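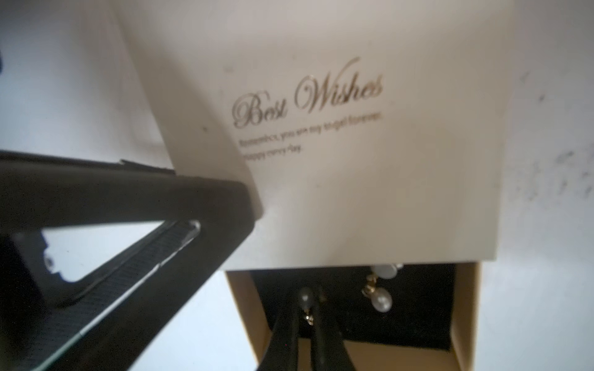
Earring box, wrist view, Monday afternoon.

Jewellery week! I'd been looking forward to this one since Meenakshi put it on the list in March, and then of course it's the fiddliest thing we've done yet. Cups were a holiday compared with a pair of pearl drops sitting on black lining, and me on the controls trying not to breathe.

I did 50 goes at the earring box before tea and kept 30 of them. The rest I marked as bad myself – mostly me dithering over the left pearl, closing too early, opening up again. Meenakshi Achari says a bit of dithering is fine as long as the recovery is clean, but I don't want the model learning my nerves, so out they went.

Two fingertips that narrow and one earring that small is a daft match, but Erkine want small soft-handling examples and that's what they're getting. We're at 693 for the whole set now, which sounds grand until I remember that Skavness wanted every item done from 7 starting positions. I've managed three for this box.

The lid says "Best Wishes" in gold, all loops, and I must have read it a hundred times today. I've started saying it under my breath before each go.

Shoulders stiff, eyes like sandpaper. Toast for supper, and tomorrow I'll turn the box round and start on position four.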